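Part 3: Getting the Sheet Flat and Folded
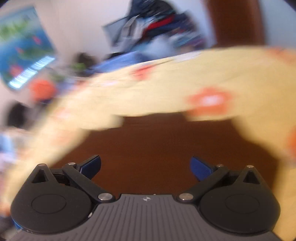
A reader from Clindholm wrote in to say that patterned cotton should always be folded print side in, or the colors go dull along the creases. I've done it both ways and I'm with the reader now, so that's how the steps go.

1. Clear yourself a patch of floor or a low table and give it a quick wipe. (Crumbs travel, believe me!)

2. Spread the fabric with the flowers facing up and smooth it from the middle out. I use my forearm, it's faster than my hands.

3. Bring the bottom edge up to the top so the print disappears inside, then match the corners.

4. Fold in half again, side to side, and keep going until you have a bundle 14 inches wide. That fits the Parnow shelf box with a little room left over.

Note: If you have the deeper Bidley box, stop one fold sooner.

Caution: Don't iron over a fold you haven't checked. I pressed a crooked one last June and it's still there, right through an orange flower.

Pillowcases are in Part 4.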